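Household Guidance: Preparing Glassware for the Tineck Assisted Handling Service

Issued by Niltwood Home Services. Last revised Tuesday, September 29, 2020.

The Tineck service is offered to households that would like help with putting away glasses, cups and light tableware. It is supplied with two arms, a base platform and a set-up visit. The advice on this page was prepared by Abdelkrim Naciri of our Temgate office and applies to all customers on the standard plan.

Before the first session

Clear the work surface and wipe it with a barely damp cloth. Polish residue makes light goblets slide, so waxed or oiled surfaces should be buffed until no smear is left. Plastic drinkware is recommended for the first 4 sessions – crystal and thin-stemmed glass should stay in the cupboard until the grip settings have been checked.
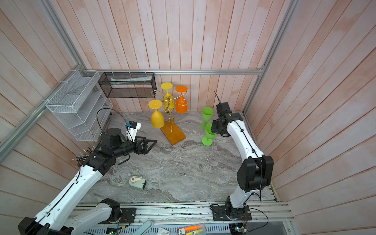
Stemware holders vary a good deal, and customers are asked to choose one which stands firmly by itself. Twisted wire designs are accepted, provided that the arms are open enough for a foot to pass through without force. A holder with a wooden base may be set down diagonally in the middle of the floor, as with the gold-coloured one here, where the glasses hang upside down and the green goblets stand to the right. Leave a clear hand's width between any standing goblet and its neighbour. Pens, cards and spare leads are best kept at the edge on the base platform.

Holding and turning

The fingers take a goblet by the thin side wall of the bowl. Customers who are used to lifting by the stem sometimes find this surprising, but it suits wide bowls in soft plastic. Goblets with raised patterns, gilt rims or glued decoration should be left out. If a goblet is dropped or tipped, pause the session and set it upright by hand before continuing.

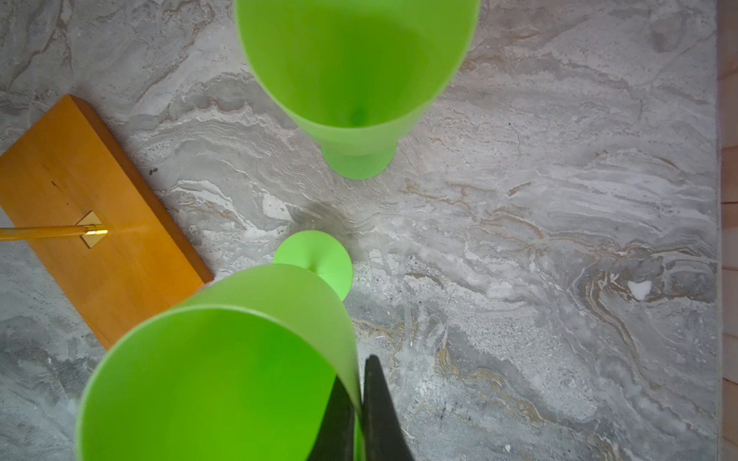 Grip strength is set at level 6 on delivery. Please do not raise it for plastic items. Where a rim shows a white stress line, lower the setting by one level and put the damaged piece aside.

Cleaning and care

Wipe the fingers after every session with a dry lint-free cloth. Minhas cleaning pads may be used on the platform, though not on the joints or cables.

Charges

The set-up visit costs £95 and includes one follow-up call. A full service is due after 1,000 handling cycles, and the counter can be read from the settings menu. Appointments are booked through the Temgate office during normal working hours.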